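About Flistlow

Flistlow is the members' magazine of the Harb Walking and Hostel Association. It comes out six times a year, on paper and as a download, and it goes to every household that belongs to one of our 38 local clubs. If you have ever picked up a copy in a hostel lounge with the crossword already done, that was us!

We started as a folded sheet of club notices, typed up by whoever had a free evening and run off on an office copier. Members began sending in walk reports, then letters about the walk reports, then letters about the letters, and before long the sheet had staples in it. The name comes from a footpath above Harb that appears on the old parish map and on no other. People still write in to say they've found it. We print every one of those letters, because we love them and because no two of them agree.

What's in it

Each issue has 112 pages. The front section is club news: who walked where, which bridges are out, which clubs have new officers, whose annual supper ran past midnight. The middle is given over to longer pieces by members, and these can be on anything that touches on walking or staying away from home. In recent issues we've had a two-part history of drying rooms, a very funny account of learning to read a compass at seventy, and eleven pages on stiles (we could have run twenty). The back has the letters, the small ads, the crossword and the calendar.

We pay for photographs and cover drawings. We don't pay for articles, but every contributor gets extra copies and a year's free subscription for a friend, and our contributors do seem to like giving those away.

Who we are

The magazine has an office of 2 people. Tullio Pace edits it and Ubaldo Gatti does the layout, the advertising and most of the arguing with the printer. Everything else is done by members: proofreading, picture research, and stuffing envelopes on the last Friday before mailing, when we take over the big room at the Harb hostel and somebody always brings soup.

Tullio came to us from a local weekly and still edits with a pencil. Ubaldo came as a reader with a complaint about the typeface, which he has since changed (twice). Both of them read everything that comes in, including the things that arrive on the backs of envelopes, and both are happy to talk an idea through on the phone before you write a word. 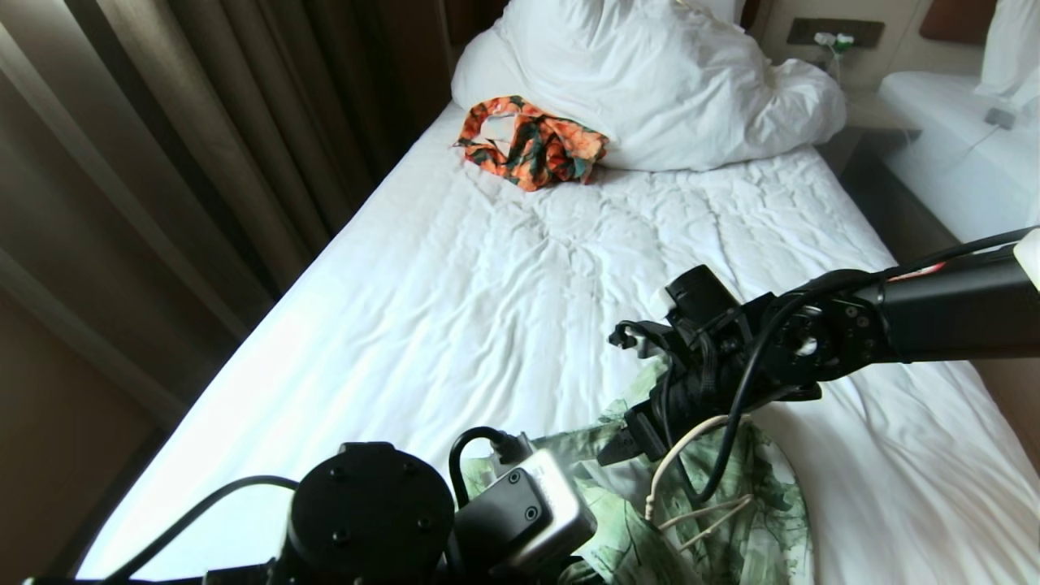
Tullio says that the question he hears most at club evenings is whether you have to be a good writer to get into Flistlow, and that his answer has always been no, you need to have noticed something and be willing to tell him about it. He adds that he would much sooner fix the spelling in a lively piece than try to put some life into a correct one.

Where we stand in the association

Flistlow is owned by the association and paid for out of membership dues, advertising and a small yearly grant. The editor is appointed by the clubs at the October meeting and is free to print what he thinks members should read, including criticism of the association. We take that freedom seriously and so do our readers. The debate over booking fees filled the letters pages for most of a year, and we're proud of how fair and how cheerful it stayed.

We also trade articles with Ulilis, the magazine of our sister clubs on the coast, and once a year the two of us put out a joint issue. It's a lot of work and we look forward to it all winter.

Reading and writing to us

Members get the magazine automatically. If yours hasn't come, check with your club secretary first, as most missing copies turn out to be old addresses. Non-members can subscribe too, and 610 of you already do, some from a very long way off. Welcome, all of you! Back issues are kept at the Provell reading room, where you can leaf through them any weekday afternoon or ask at the desk for copies of a page.

Letters should be signed and can be any length, though short ones get in faster. Articles are best sent by email, but we'll take typed or handwritten pages as well. Please put your club's name at the top. Club notices need to reach us by the first of the month before the issue you want them in, and please, please include the start time of the walk.

Page updated May 2025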